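Sixteen years of Brulley Pride, and the parade still starts late

The co-founder of Brulley Pride has a cold on the morning we talk, and a stack of wristbands on the kitchen counter, and still manages to get more excited about sidewalk permits than most people get about their own weddings. (She asked me to leave her name out, as she says the festival has too many parents for one of them to get the byline.)

The first march had 34 people in it. "We counted twice, and one of them was walking a dog and just sort of joined us," she says, laughing. "We went four blocks and then we stood in front of the old Rana theater and had no idea what to do next. So we sang!"

Last August the sign-in tables took 2,387 names. The route now runs from the river bridge to the fairground, with a quiet block in the middle where the music stops and marchers can step out of the heat. That block was her idea, and she lights up when I bring it up.

"I have a kid who can't do noise," she says. "And then I found out how many grown-ups can't either. They'd been watching from their windows for years. Now they walk with us, and I cry every single time."

The food has grown too. What began as one folding table of lemonade is now a whole lane of home cooks, and she wants to talk about every one of them.

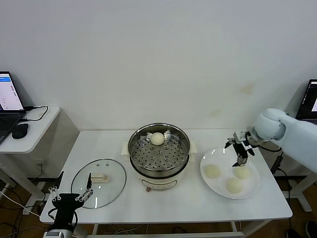

Steamed buns, a plate and a glass lid
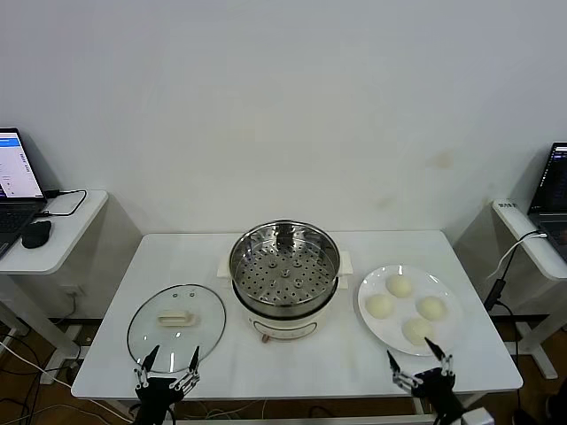 "You can tell who's been to Brulley before, they come hungry," she says.

Not every year has been easy. When the town of Fuvley, just over the county line, turned down a march of its own, Brulley offered to share. Some of the longtime marchers worried the day would turn into an argument. She remembers a very long meeting, and then a bus pulling up at the bridge with a hand-painted banner taped to its side.

"They got off that bus so nervous," she says. "And our drum line just started playing for them. I still get goosebumps, look at my arm."

This year there will be an oral history tent, run with the local archive group Citoseo. Anyone over 60 can sit down and record a story, and younger marchers can sign up to do the listening. I asked what she would record for herself. She thought about it for a while, long enough for the kettle to boil.

"The singing," she says. "We were terrible. I'd want somebody to know what song it was."

The parade steps off from the river bridge at 11 in the morning, or a little after. Bring water and a hat.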